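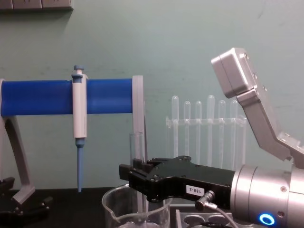
Road Salt in Lekota Creek: Where Does It All Go?
Environmental Science project report
Yaneth Benavides
Turned in 05/02/2024

I grew up three streets away from Lekota Creek, and every winter the trucks come down our hill in Grullville and throw salt all over the place. It gets on your boots, it gets on the dog, it eats the bottom of my uncle's van. So when Ms. Hlongwane told us to pick a question we could answer close to home, I already had mine. How much of that salt ends up in the creek?

My guess going in was that the salt would be highest right after a snowstorm and then wash out pretty fast. I was half right, which I'll get to (the other half is the interesting part!).

Background

Road salt is mostly sodium chloride, same as table salt. When it dissolves, the chloride part travels along with the water. Plants don't use much of it and it doesn't stick to dirt very well, so it keeps moving downhill until it reaches a stream or sinks into the groundwater. Too much is hard on frogs, mayflies and other small things that live in fresh water. I measured chloride because the test for it is cheap and I could learn to do it in one afternoon.

Where I sampled

I picked two spots. Site A is behind the ball fields, above most of the roads. Site B is 800 meters downstream, just past the big storm drain under the Drikach parking lot. That lot is huge and somebody salts it like they're curing a ham, so I figured if the creek was going to be salty anywhere it would be there.

I went out first in November, before any snow, so I'd have something to compare to. After that I went the day after the first real storm and again during a long thaw. Joni Nieminen came with me on all three trips and held the rope, for which I owe him a lot of hot chocolate. The bank at Site B is steep and it's all blackberry canes, so bring gloves if you ever want to repeat this.

Testing the water

I rinsed each bottle three times with creek water before filling it, then kept the bottles in our fridge in the garage until I could test them. In class we did a titration with silver nitrate. You put a measured bit of creek water in a flask, add a few drops of yellow indicator, and then drip in silver nitrate until the color changes to a kind of brick orange and stays that way. The more you had to add, the more chloride there was.

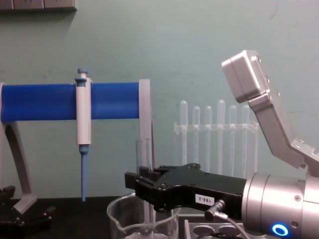 A pipette hanging on its stand.

I went past the color change on my first two tries because I was talking to Macario. You really can't talk. It goes from yellow to orange in about the time it takes to say "is it changing?" and then you have to pour it out and start again. Once I got the feel for it my repeats came out close together, and I used the average of three for every number in this report.

Results

All of these are in milligrams of chloride per liter.

November, before snow: Site A 112, Site B 122
Day after the storm: Site B 542
Long thaw: still well above November at Site B

The two November numbers are so close that I wouldn't make anything of the difference. Then the storm hit, and Site B went through the roof. I ran that one again because I thought I'd messed up the dilution, and I got nearly the same thing.

I don't have a Site A number for the storm day, and that bugs me. The path behind the ball fields was a sheet of ice and my mom said no. It would have told us how much salt was coming from farther up the hill.

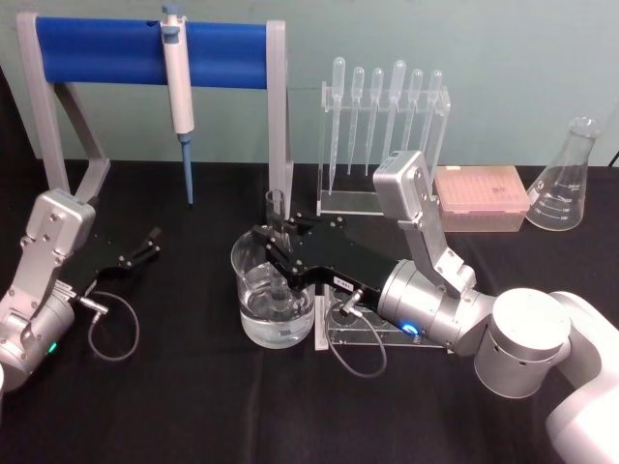 What surprised me was the thaw. I really thought the creek would be back to normal by then, with all that meltwater running through it, and it wasn't. Ayanda Van der Merwe, who did her project on wells, thinks the snow piles have a lot to do with it. The plows shove everything into big gray heaps at the edge of the lot, and the heaps have salt in them, so every warm afternoon lets a little more go. That makes sense to me, but I didn't test the piles, so for now it's just an idea we both like.

What I'd change

More trips, for sure. Three days out of a whole winter is pretty thin. I'd also want a sample from inside the storm drain itself, and one from a melting snow pile in a clean bucket. And I'd write the site on the bottle before filling it, because marker does not work on wet plastic and I ended up using rubber bands as a code.

I also wonder about summer. My November numbers seemed kind of high to me for a time when nobody had salted anything in months, and Ms. Hlongwane said salty groundwater can feed a creek all year. I'm planning to go back in August when the water is low and see what I get.

Thanks to Joni for the rope work, to Macario Arellano for washing more flasks than he had to, and to my mom for the ride and for the fridge shelf.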